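Luana Moura
Notes from the Badholm bench, as of Apr 7, 2019. We are collecting demonstrations for a hand policy on small desk clutter. An operator drives, the hand follows, everything gets logged. Thread.

Task family is called Grunateo. Small parts, clips, mesh desk organisers. The policy gets the wrist view and joint positions, so that is what we judge an episode on.
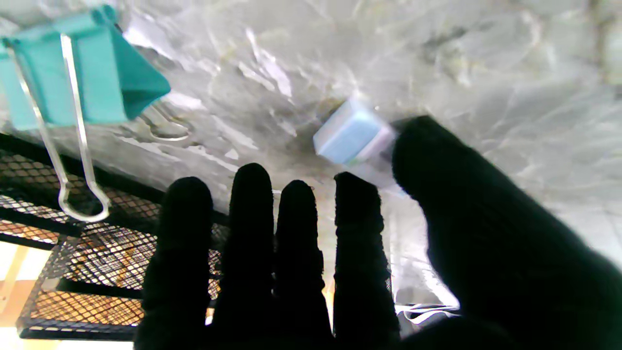

Episode length is capped at 41 seconds. Anything longer tends to be the operator thinking, and the model learns the thinking as well. We trim idle time at the start and leave it alone in the middle.

Count so far: 1091 episodes kept out of nearly 2000 recorded. Most rejects are dropped joint packets. A smaller share are operator restarts that were never marked as such.

Josué Conceição rewrote the labelling tool so a restart now needs a keypress. Reject reasons are a fixed list. Free text gave us six spellings of "occluded".

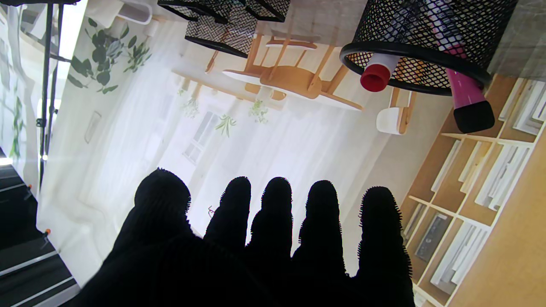

Backdrops. A plain wall gives a tidy validation number and a policy that fails next to a real bookcase. Printed rooms are cheap variety. Orientation is logged with each episode - any rotation is allowed provided the log says so.

Exposure is locked per session. With auto exposure on, brightness tracked how far the hand had closed, and the first Cabrera model used it as a grasp signal. That took us a week to find.

Wire mesh is the hard case. Depth through it is mostly noise, so we dropped the depth channel for this family and went back to colour only.
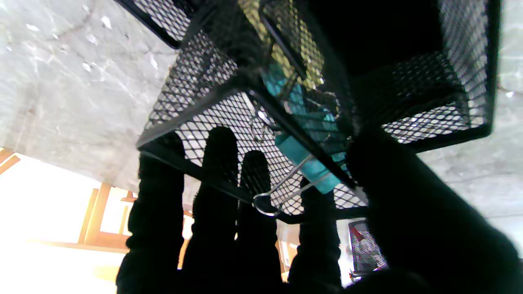 Fails stay in the set with their own flag. Training ignores them at present, but the scoring model wants both kinds.

Next: 53 held-out layouts, built by someone who has not driven the hand. Dustico wants a first score by August. Format spec is still moving, so please don't write a loader against the current one.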